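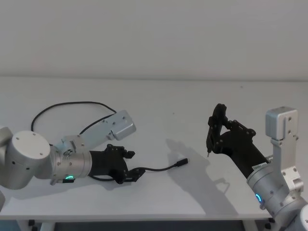 I subscribe to a trade newsletter for people in customer relations, a field I left some years ago, in much the way other people subscribe to magazines about boats. It arrives on Wednesdays. Most weeks I delete it. Today's had the word "apology" in the subject line, so I made a pot of tea and cancelled my morning, such as it was.

The apology belongs to Saltico, who sell flat-pack outdoor furniture and, as of this month, regret. For the benefit of anybody who has been busy with a job: Saltico sent an email to 3,108 customers whose orders were running late. The email was supposed to say the orders were running late. What it said, under a cheerful banner of a deck chair, was "Good things come to those who wait, and you're obviously very good at it."

I have some sympathy for whoever wrote that. It was probably four in the afternoon. There had probably been a meeting in which a person with a lanyard said the brand voice should be "cheeky mate at a barbecue". The trouble with the cheeky mate at the barbecue is that he doesn't usually have your money.

One of the 3,108 was Delia Lagos of Flitilstead, who had ordered a table and six chairs in June for her mother's eightieth. The eightieth was held, in the end, around a trestle borrowed from the bowls club, with Mum on a camp chair that had a drink holder in it. Ms Lagos put the email on the community page next to a photo of the camp chair. Then the regional paper had it, and then everyone did.

A sensible company would ring her up at this point. Pick up the phone, say sorry, send the table, throw in an umbrella. You could have the whole thing done before lunch, and the newsletter would have had to run something about loyalty points.

Saltico issued a statement.

I've read a lot of corporate statements and I used to write them, so I say this with a certain professional awe. It begins, "We are sorry if any customer felt that our recent communication did not reflect the tone they expected." Count the exits in that sentence. There's the "if". There's the "felt". There's "the tone they expected", which puts the blame on Delia Lagos for going around expecting tones. By the full stop there is hardly a company left in the room, just a customer with some feelings.

The second paragraph explains that humour is "a core part of the Saltico journey". The third mentions that supply conditions have been challenging across the sector. The fourth offers affected customers ten per cent off their next order. I would love to meet the person who reads that and thinks, yes, I'll go again.

My old boss at Ferrand, Lajos Lakatos, had a rule about this. He was a big, tired man who ate mandarins at his desk and read every complaint letter himself, and he'd hand your draft back with one word circled. It was always the same word. "If," he'd say. "If what? Did we do it or didn't we?" Then he would make you say out loud what had happened, in the order it happened, and type that. I once had to stand in his office and say, "We sent 162 people the wrong sized boots and then we billed them twice." He said, "Good. Now put sorry at the front."

It went out more or less like that. A few people wrote back to say thanks, and one fellow wrote back to say the wrong boots were quite comfortable and could he keep them. (He could.)

I thought about Lajos when I saw that Saltico has now hired Nondik, who are a reputation consultancy, to help it "listen". The first fruit of the listening is a survey. It went to the same people who got the email, several of whom are still waiting for chairs, and it asks them to rate the apology out of five. Everyone who fills it in goes into a draw to win a deck chair.

I did have a look at what Nondik's website says it does. It says it "turns moments of friction into moments of trust". I turned a moment of friction into a moment of trust last weekend, when I backed the ute into next door's letterbox, and it cost me a slab and an hour with a post-hole digger. I'm available at very competitive rates.

The comments under the newsletter item are mostly from people still in the industry, and they split along the usual lines. Half think the joke was the mistake. The other half think the joke was fine and the apology was the mistake. One bloke has written close to 2,000 words arguing that the customer should have contacted the company privately first. She had, by her own account, 2 months running. She got an auto-reply with a palm tree on it.

Update, same evening: the paper says Ms Lagos's table has turned up. Five chairs.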